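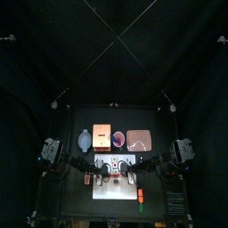 Release No. 444, page 1 of 1

Bikow Brings Back the Paper Bus Timetable, With Apologies to Nobody's Phone

DROKTHORPE — The town's bus operator, Bikow, will return printed timetables to every stop on its network this December, seven years after declaring that passengers no longer wanted them. Passengers had been writing in ever since to say that they did.

The new timetable folds to the size of a playing card and opens, with some persuasion, to the size of a place mat. An initial run of 1000 copies will be handed out on board and at the Yin Street ticket window. It covers all five routes, including the Route 5 evening service, which many residents believed had been withdrawn and which has in fact been running on time with very few people on it.

"We spent a good deal of money teaching people to look up a bus that comes once an hour," said Agustina Figueroa, head of passenger information at Bikow. "My mother kept the old timetable taped inside a kitchen cabinet. Hers was wrong by four minutes. Our app was wrong by more than that on most Mondays."

The design is by Shu-fen Man, whose earlier work for the company includes the lost property form and a sign asking people not to feed the drivers. She has set the departure times in large type and moved the terms and conditions to the back, where they can be ignored in comfort.

"I was asked for something bold," said Man. "I made the numbers bold."

The Bedilis Hill stop, which has no shelter and a strong opinion about umbrellas, will get a weatherproof edition in a steel holder. Bikow asks that riders leave it there — the last one was found in a garden, serving as a trellis.

The app will remain available. Fares are unchanged.

Copies can be requested by mail or picked up at the ticket window, which closes for lunch at the same time as everyone else's lunch.

Media contact: Agustina Figueroa, Passenger Information, Bikow, Drokthorpe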